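Kuvdale Residents' Association
Minutes of the meeting held 29 October 2018

Present: Danica Charvát (chair), Emmett Benavides, Zulema Zúñiga, Yaw Baidoo
Apologies: Anika Wojcik

1. Minutes of the last meeting
Approved with one correction – the hedge in item 4 is on Flosia Lane.

2. Parking on Achterberg Street
Emmett has written to the town again about the faded lines by the bakery. No reply yet. Agreed to send a second letter with signatures. Zulema will bring the sheet to the next meeting.

3. Winter supper
To be held in December in the school hall. Tickets limited to 50. Yaw reported that the hall has 7 long tables and 2 of them need new legs. Danica to ask the school if they can be fixed in time. Soup and bread as last year, no raffle.

4. Streetlights
Lights out at 3 spots on the hill path. Reported to Jallden, who hold the repair contract. Emmett to call them if nothing has been done by the supper.

5. Newsletter
Copy is due to Zulema two weeks before the supper. Anika sent word that she can print it but cannot fold it. Yaw will fold. Agreed to drop the recipe page and give the space to the bus changes.

6. Any other business
Yaw asked that the notice board key be kept at the bakery. Agreed.

Meeting closed.

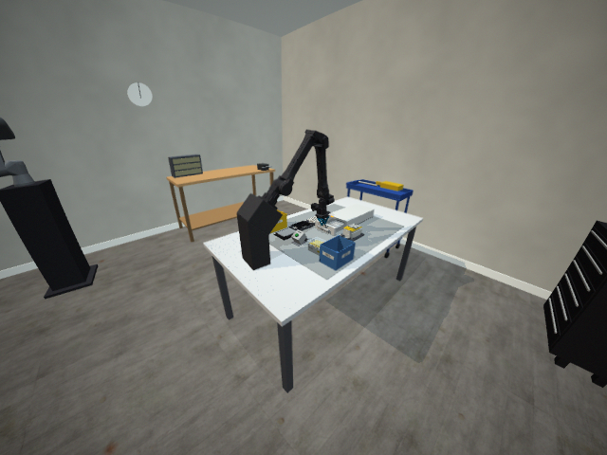
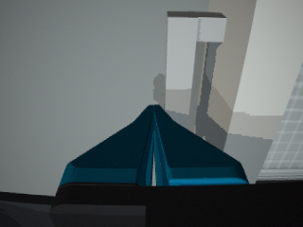
First: black arm over the white table. Second: the gripper fingers and the bracket. Both computer-rendered.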